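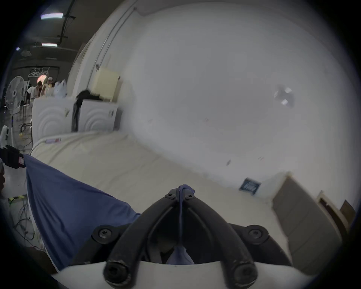

Floranora Opens a Pressing and Folding Room for the Whole Neighborhood

DUNLEAVY — There's a new reason to drag that overflowing linen closet out into the light. Floranora, the fabric workshop on Orkudham Street, opened its pressing and folding room to the public in October 2019, and by the end of the first afternoon the line for the padded tables had reached the front door.

The idea is simple. Bring your cloth, whether it's a bedsheet, a set of curtains or four yards of something you bought years ago and never cut, and get a big flat surface and plenty of elbow room to smooth it out and fold it properly. A spot costs $3 for the afternoon. Kids get in free if they're willing to hold a corner.

"People think folding is a chore, and then they do it on a decent table and they don't want to leave," said Waldemar Czerwiński, who set up the room and teaches the short introduction that starts each session. "At home you're doing it on the bed, or the floor, or over the back of a chair. Of course it comes out crooked!"

Czerwiński, 49, spent most of his working life in tailoring shops before he joined Floranora, and he has strong opinions about corners. His method for a large piece of light cloth starts with no folding at all. Fix one far corner, take hold of the opposite edge, and draw the fabric out over the table until it's smooth with just a little sag left in it. Pull it drum tight, he says, and it springs back into wrinkles the second you let go. Then lower it from the held corner toward you, so the air runs out ahead of your hands — and only then make the first fold.

It sounds fussy. It's a lot of fun, though, and there's a real thrill in seeing a wide piece of blue settle down over a pale cover without a bubble in it. On opening day one table broke into applause over a tablecloth.

The padded tops get plain, light-colored covers, which Czerwiński prefers to patterned ones. A pale background makes it easier to see where an edge is running off line, he said, and stray threads show up right away. The covers do crease with use, and he isn't bothered by that. They get swapped out when they need it.

Lachlan Tosh came in with a bag of curtain lining he'd been putting off for most of a year. He left with it folded into neat squares, plus a standing date with two people he met at the next table, who are both making quilts and need someone tall.

"I can reach the far side without leaning on the cloth," Tosh said. "I've never been so popular."

Money for the tables came out of a neighborhood drive that ran through the summer and brought in contributions from 81 households. Senel, the hardware store across the street, donated clamps and a box of odds and ends that has already proved handy. Floranora had hoped to fit out only half the room this year, so getting the whole space ready in one go was a very happy surprise.

The room covers about 400 square feet, in what used to be the workshop's storage area. The old shelving is gone, and the bolts of cloth that lived there have moved upstairs. Regulars who remember squeezing in sideways to look for buttons will hardly know the place.

A few practical notes for anyone planning a visit. Cloth should be clean and dry when it arrives. Very heavy pieces such as canvas and rugs are better handled in the morning, when there are fewer people and two spots can be joined together. Velvet is welcome, but ask first, as it needs a softer surface underneath. Scissors stay at the cutting counter by the front. Anything left behind goes on the hooks near the stairs and is kept for a month.

Czerwiński is planning a longer class for January on storing fabric over the winter, covering rolling versus folding, what to put between layers, and how to keep a crease from becoming permanent. The sign-up sheet is at the front counter and was already on its second page at closing time.

Until then the room is open every afternoon the workshop is. Come with something large and wrinkled, and bring a friend for the other end.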